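Week 7: recognition of states, cont.

Last time: declaratory vs constitutive theory. Quick recap, then peacekeeping and consent.

Declaratory - a state exists once it meets the criteria (territory, permanent population, government, capacity to deal with other states). Recognition only notes it. Constitutive - no recognition, no state. Most exam scripts mix these up so learn them seperately.
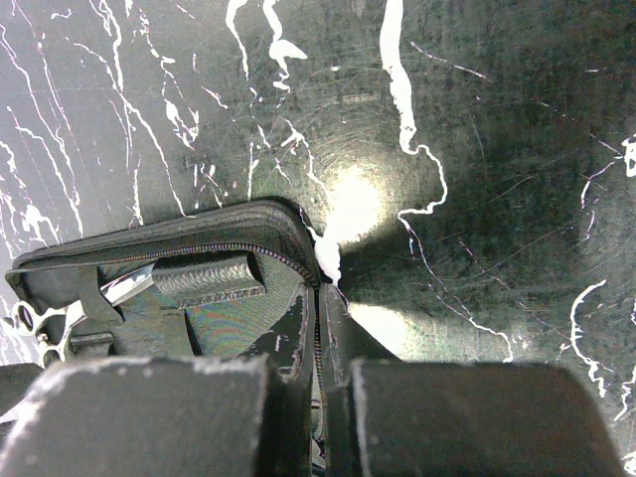

De facto / de jure. A government can deal with an authority day to day (trade permits, prisoner swaps, post) without accepting its legal claim. Watch the wording in communiqués: "takes note of" is weaker than "welcomes".

Our class case, Prutow and Pollow. Prutow breaks away, 8 neighbours hold back, 2 recognise it. Is Prutow a state? Argue both sides, one page each. Use the Drorkance memo in the reader, p. 19, esp. the bit on who controls the border posts.

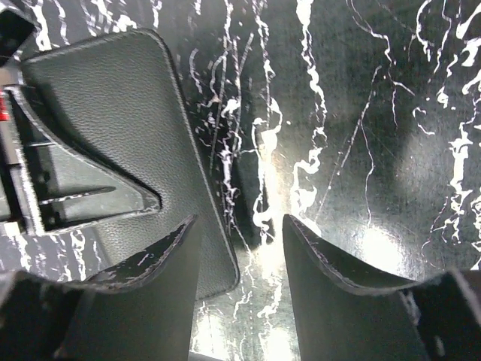

Peacekeepers. Three things traditionally: consent of the parties, impartiality, force only in self-defence or defence of the mandate. Question for Thursday - whose consent counts if the host's own status is disputed? Zulmira's group take the parent state, Leopold's group take the breakaway side. Gaëtan chairs.

Also collective non-recognition. Duty not to recognise situations created by unlawful force. Come back to this in wk 8, dont skip the reading.
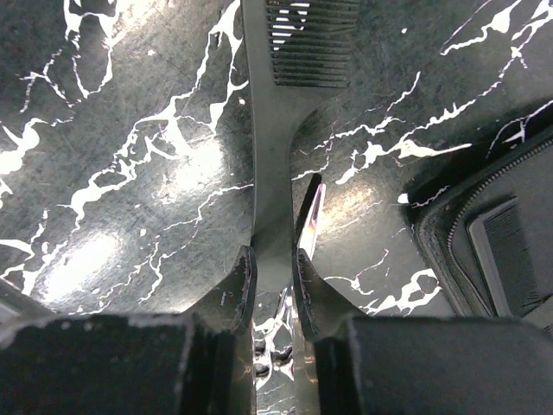 Terms to know: secession, annexation, belligerency, premature recognition, client state.

Essays to Despina Ardeleanu's pigeonhole by Thursday noon, paper copy please.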